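Bench Tips: Before You Pay for a Better Gripper

The Grivano fingers cost 130 a pair and the Grindex set costs 386. I'd hold off on both until you've tried a few things.

Skip the foam cubes. Every gripper looks great on foam cubes. Use junk from around the house, and spread it out. 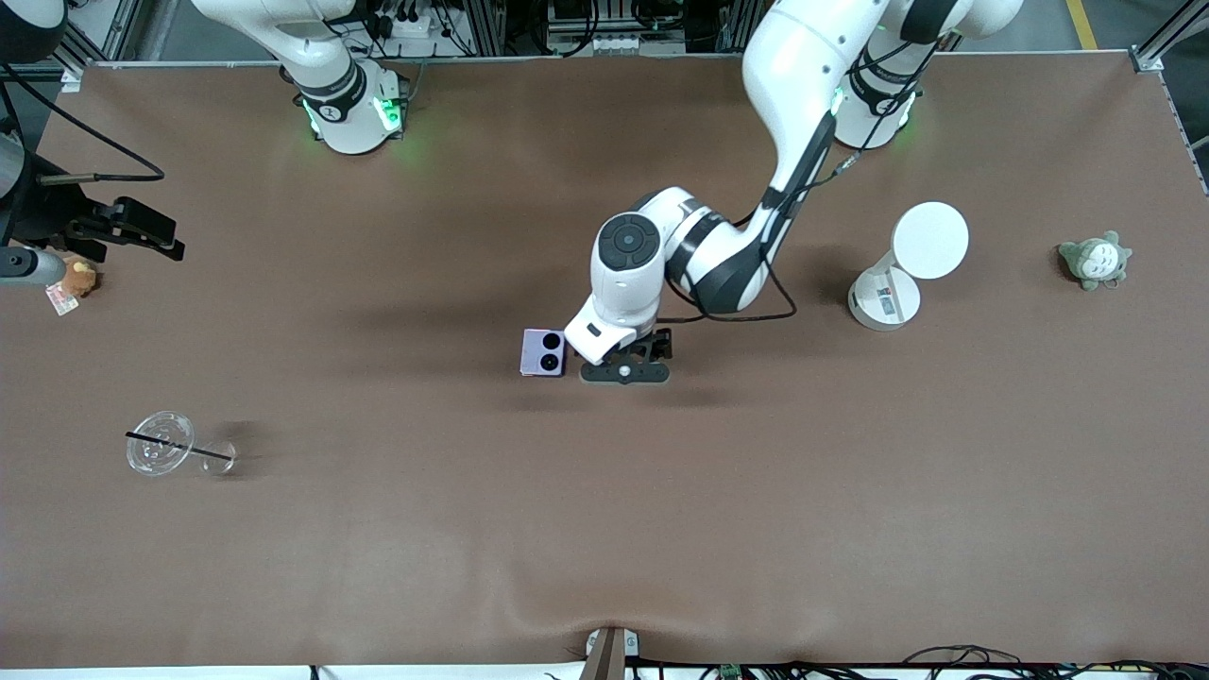
Two arms, black grippers, and a mixed set: phone, plush toys, a clear cup with a straw.

Clear plastic is where sales claims get thin, so put a cup in every round. Lay it on its side too.

Run the same object list on both grippers, on the same day. I don't trust a score from Monday against one from May.

Tie down cables with slack at the wrist. A tight cable can make a decent gripper look bad.

Kurian's page says 1000 cycles per pad. It doesn't say on what.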